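Saturday, wrapped sponges, time alignment and pose tracking

Picked up where the last entry stopped. Kernska is now on the new sync code for both hand-held grippers, and I finally got to see it run on something nasty: two yellow sponges in clear plastic on the big white oval table. I love this object set. The plastic throws glare all over the place, the film crumples differently every time you touch it, and the depth estimate goes to pieces at the bag edges. If the tracker survives this it will survive the mugs.

Setup notes for whoever repeats it: exposure locked, wide lens profile, gripper opening logged alongside the video and not inferred from the yellow tips afterwards. Leave the plant on the table! It is the best thing in the room for the tracker, lots of corners on all those leaves, and the white tabletop gives it next to nothing.
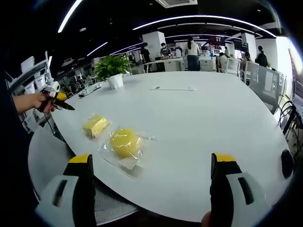 1. Clock alignment between the two grippers

Old way: match the streams by file start time and hope. New way: Tano reads the motion sensor on both sides, cross-correlates the first wiggle, and writes one offset per pair into the session header. Worst leftover offset today was 15 ms, and that was on a pair where I forgot to do the wiggle properly. Fine for slow reaches. For handovers I want it smaller, so next thing is a second wiggle at the end and a linear drift fit between them.

Bug found on the way: the header writer rounded the offset to whole frames. Fixed, plus a test so it stays fixed.

2. Camera pose

Ran the map build over the whole session, 2990 frames kept after the blur filter. The curved light strips on the ceiling are great for heading. They're long and high contrast, and nothing in the office ever blocks them. People standing and sitting in the background are another story. The map happily grabs features on a shirt and then the shirt walks off. Orest Savchuk suggested masking people before feature extraction and I was skeptical about the run time, but it's cheap if you only do it on keyframes. Lost-tracking events went from 6 to zero on the same recording. Zero! I ran it twice because I didn't believe it.

Still open: scale. It comes out nearly right from the motion sensor alone, but I'd like a tag on the table for one short clip per session and then take it away.
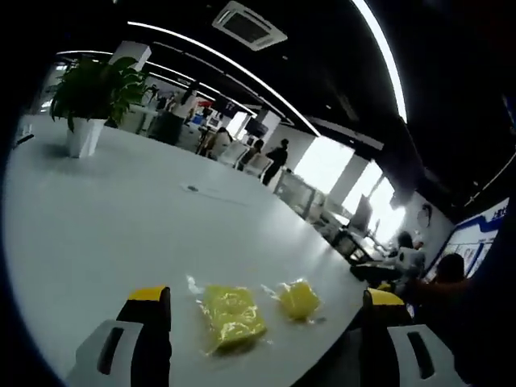
3. Segmentation on film

Lau does the object masks. On bare sponges it's boring, it just works. In plastic it has two opinions: either the mask hugs the yellow, or it takes the yellow plus all of the film. Both are defensible, but it flips between them inside one clip and the grasp labels flip along with it. The loose film is the bad case, especially where it lies out flat on the table.

What I changed: ask for both masks every time, store them as "core" and "wrap", and let the planner pick. For grasp width we use core, for collision we use wrap. Ran it over 1383 labeled frames and the flipping is gone from the width signal. The plot is so smooth now, I put it up on the wall screen. 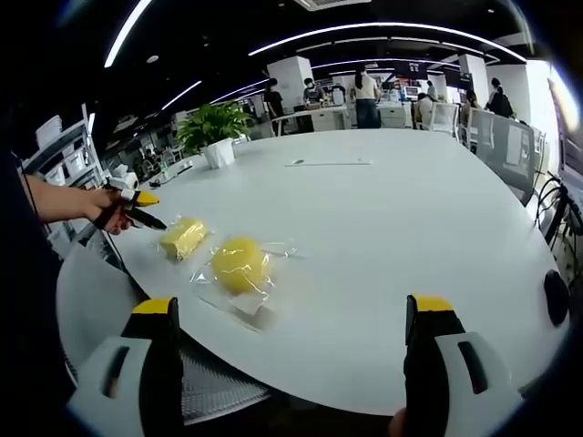 Round sponge in its bag nearest the camera, rectangular one behind, second gripper coming in from the left.

Views like this one are also where the other gripper enters the picture, and Lau wants to call its yellow tips sponge. Same color, so I can't blame it. Quick fix is to project the other gripper's pose into this view and blank that region, which we can do now that the clocks agree. Nice when two pieces of work meet like that.

To do
- end-of-clip wiggle and drift fit in Tano
- person masking on by default, keep a flag to turn it off
- tip blanking in Lau, try a slightly fat margin first
- ask Orest if Cellton export can carry two masks per object or if we need a second file
- rerun the old bare sponge clips with core/wrap, should be identical, check anyway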